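Prader Worktop and Tile Sealer, 1 litre

Product code 2359
In stock
Sold by the bottle or in cases of six

Prader is a water-based sealer for natural stone, unglazed tile and cement grout. It soaks into the surface and slows down the uptake of water, oil, wine, coffee and most of the other things that get spilt in a kitchen. It does not leave a film and it will not make a matt surface shiny. Once cured it can be wiped down every day with a mild, neutral cleaner.

It is made for marble, limestone, travertine, slate, granite and terracotta. It can also be used on the grout between glazed tiles, though the tiles themselves will not take it up and any sealer left on them must be wiped off before it dries.

Do not use it on laminate, solid surface worktops, glass, resin or any stone that has already been waxed or coated. Old wax has to come off first. We sell Grokach Stripper for this and it is listed under Cleaners.

How much you need

One litre covers up to 12 square metres of polished marble or granite with two coats. Honed stone takes more, and old terracotta can take twice as much again. For grout lines only, a litre goes a long way and most kitchens will use less than half a bottle. Opened bottles keep for a year if the cap is tight and they are stored away from frost.

Before you start

The surface must be clean and fully dry. New grout should be left for at least a week. New stone that was laid wet needs longer, and thick pieces can hold damp for a month or more. If one area looks darker than the rest, leave it and check again in a few days.

Test a small patch somewhere out of the way, such as behind the kettle or under where the toaster stands. Leave it overnight. Prader should not change the colour of pale stone, but some dark slates and limestones go a shade deeper.

Applying

Shake the bottle. Pour a little into a paint tray and put it on with a short-pile roller, a flat brush or a lint-free cloth. Work in sections of a square metre or so and keep the edge wet. Leave for ten minutes, then wipe away everything that has not soaked in. Buff with a second, dry cloth.

Apply the second coat after two hours. Wipe and buff in the same way. Any sealer left to dry on a polished surface will show as a smear, which can be removed with a cloth dampened with more sealer if you get to it the same day.

For grout, use a small artist's brush or the narrow applicator sold separately. Wipe the tile faces as you go. Where a worktop meets a tiled wall, seal the stone and grout before the silicone joint is put in. Silicone does not always stick well to sealed stone, so mask off the strip where the bead will go.

Keep it off wood floors. Drips on oiled or waxed parquet can leave pale spots, and we advise putting down a dust sheet before opening the bottle.
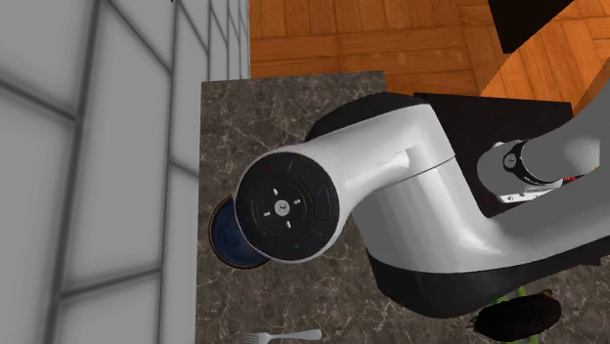

Leeds, Jul 20, 2019

Product update. The formula for Prader has been changed. The new version has less smell and is touch dry in one hour, where the old one took three. Coverage and cleaning advice stay the same. Bottles from the new batch have a grey cap. The old stock has a blue cap and is still good to use, but please do not mix the two in one tray.

The change was made by Jaiswal, who blend the sealer for us, following comments from fitters about the wait between coats. Ritu Uniyal ran the stain tests on the new batch. She used honed white marble, which is the hardest common stone to protect, and left red wine, olive oil, turmeric paste and black coffee on it for four hours each. The wine and coffee wiped off. The oil left a faint mark that went after a poultice. The turmeric left a yellow stain that was still there the next day, and we would advise wiping up turmeric straight away on any pale stone, sealed or not.

Lemon juice, vinegar and limescale remover will etch marble and limestone. No sealer that soaks into the stone prevents this. Etching is a dull mark in the polish and has to be rubbed out by hand or by a stone restorer.

How long it lasts

On a worktop in normal use, two to three years. Around a sink or hob it may need doing sooner. To check, put a spoonful of water on the stone and leave it for ten minutes. If the stone has darkened underneath when you wipe it away, put on another coat.

Sizes and prices

250 ml, £9.50
1 litre, £24.00
1 litre, case of six, £121
5 litres, trade only, price on request

Prices include VAT. Delivery is free on orders over £60 to mainland addresses. We cannot send the 5 litre size by post.

Related products

Grokach Stripper, for removing wax and old coatings
Rurnine Daily Cleaner, neutral, safe on sealed stone
Rurnine Poultice Powder, for oil marks
Narrow grout applicator, pack of three

Trade orders

Fitters and showrooms can open an account with Abhishek Lodhi on the trade desk. Accounts start with a credit limit of £1,000, which can be raised to £2,000 after six months. Please have your company number ready when you ring.

The safety data sheet is available on request. Wear gloves, keep the room aired and keep the bottle away from children and pets. Wash brushes and rollers in warm soapy water before the sealer dries on them.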